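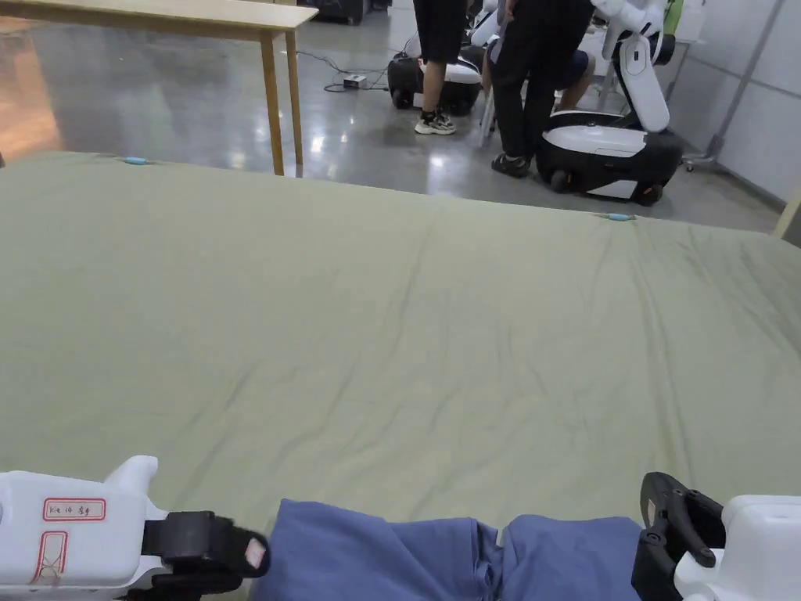
A blue garment on green cloth, with light-blue clips along the far side.

Postham's clothing exchange gets a whole building to itself

After three winters of squeezing its racks between the library's large-print shelves and the photocopier, the Garkside Clothing Exchange will open in March in the old Hamdy drapery on Mill Street. The ground floor will have room for every size on display at once, a mending area at the back and (at last!) fitting rooms with doors.

The exchange works the same way it always has. You bring clean, wearable clothes, you take home as many pieces as you brought, and no money changes hands.
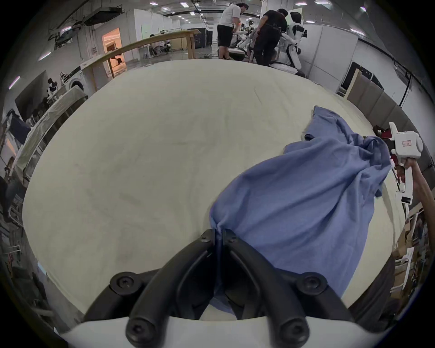
By Fouad Benkirane
Postham and Garkside

If you have lived in Garkside for any length of time you know the Hamdy building, even if you never bought so much as a button there. It's the one with the long front window and the brass rail along the sill, next to the shoe repair. The shop sold curtains, school uniforms and dress fabric for close to 100 years, and since it closed the window has held nothing but a sun-bleached poster for a summer fair. Walking past last week and seeing the lights on inside was a real thrill.

The town is leasing the ground floor to the exchange for five years at a low rent, with the upstairs rooms left out of the deal until the roof has been looked at. Mullari, the hardware and paint store across the street, is giving the paint, and the color has already caused more conversation than the lease did. It's yellow. A good, strong, egg-yolk yellow on the back wall, with everything else white, and in the late afternoon it glows right out onto the sidewalk.

Regulars will remember how the exchange began, with a single rolling rack of children's coats set up in the library lobby during a cold snap. Parents whose kids had shot up over the summer dropped off last year's coat and picked up the next size. By the end of that month there were snow pants and boots as well, and somebody had left a wedding dress in a dry cleaner's bag with a note that said "enjoy." It found a taker the same afternoon.

Last year 1647 pieces of clothing came in and went out again, up from 487 in the first year. Coats and children's clothes still make up the biggest share, though men's work clothes have been catching up fast. The hope for the first year on Mill Street is 2000, and judging by the line outside the library at the January exchange, that looks well within reach.

What changes with the move is mostly space, and space changes a lot. At the library, clothes were sorted by season and half of everything sat in the basement waiting its turn, so if you needed a swimsuit in February for the indoor pool you were out of luck. In the new shop the stock stays out all year. Children's sizes will run along the left wall as you come in, low enough for kids to flip through the hangers themselves, and adult sizes go on the right. Shoes have the old ribbon counter, a gorgeous thing with dozens of shallow drawers that used to hold trimmings. The drawers are staying, and they'll be used for socks, tights, gloves and hats. Try not to open every single one on your first visit. I failed.

There will also be a rack by the door marked "One Day," for clothes people need once and then hardly ever again. Think band concert black, funeral suits, prom dresses, interview jackets. Those pieces can be borrowed without bringing anything in, and returned within two weeks. The idea came from a high school senior who pointed out at one of the library exchanges that the whole choir needs a white shirt on exactly the same night, once a year, and that most of those shirts never leave the closet again.

Mending moves in alongside the racks, which may be the best news of all for anyone with a drawer full of good intentions. The library had a sewing table on exchange days, but it had to be packed up by closing time, and a half-finished hem often went home in a grocery bag and stayed there. At Mill Street the machines will be left set up. Three have been serviced and are ready to go, two regular machines and one serger, and there's a heavier one waiting on a part that should be able to handle denim and canvas. You can use them free during open hours once you've done a short introduction, about 20 minutes, mostly to do with threading and where your fingers should be.

For people who have never sewn anything, the beginner evenings are where I'd start. I went to one at the library in the fall with a pair of pants that had lost an argument with a bicycle chain, and came home with a patch on the cuff that is crooked, bright orange and still holding. The evenings cover one thing at a time. Buttons come first, then hems, then knees and elbows, and later in the spring there's a session on zippers that filled up as soon as the sheet went on the library door. A second zipper evening is being arranged. Bring the garment you want to fix, washed, and any spare buttons you've been hoarding in a jar.

A few practical points, as several readers have written in to ask.

Clothes should be clean and ready to wear. A missing button is fine, and so is a loose hem, as long as you pin a note to the spot. Underwear is accepted only in unopened packages. Bedding, curtains and pillows can't be taken, and neither can anything with a strong smell of smoke. Towels and fabric too worn to wear go in the blue bin behind the building, where they're cut down for cleaning cloths and stuffing.

You'll get a card with the number of pieces you brought in, and you can spend it the same day or save it. The old library cards will be honored, including the pink ones from the first year with the misspelled street name. If you have nothing to bring and need something to wear, come in anyway and say so at the desk. That has been the rule from the very first coat, and it isn't changing.

Parking is in the lot behind the bank. The ramp is on the side of the building, through the gate, and the gate will be propped open whenever the shop is. Strollers fit through the front door easily but the aisles are still being worked out, so the floor may look a little different each time you visit during the first weeks. The fitting rooms are at the back on the right, one of them large enough for a wheelchair and a helper, with a bench and a proper full-length mirror.

The library, for its part, is getting its lobby back and has plans for it. A reading corner is going in where the coats used to hang, with the rolling rack converted into a costume rail for story time. It seems only fair that the old rack gets a second life too, after all the miles it has done up and down that elevator.

Postham's other neighborhoods may not be far behind. Families on the north side have asked whether a smaller exchange could run out of the school gym at the change of each season, and the people running the Garkside one say they'd be delighted to share hangers, cards and whatever they've learned about sorting. There's nothing settled yet. If you'd like to see it happen near you, there is a sign-up page at the library desk, and it was down to its last few lines when I looked.

Before opening, the shop needs hangers more than anything else. Wooden or plastic, adult or child size, but no thin wire ones please, they tangle and they mark the shoulders of sweaters. A second full-length mirror would be welcome, and so would a sturdy step stool and any working iron with an automatic shutoff. Drop things off at the side door between 4 and 6 p.m. and knock loudly, as the radio is usually on.

The first exchange at Mill Street starts at 10 a.m. and runs until the coffee is gone or until 3 p.m., whichever comes later. The sewing machines will be running from noon. The exact date goes up in the front window, on the spot where the fair poster used to be, as soon as the floor finish has cured.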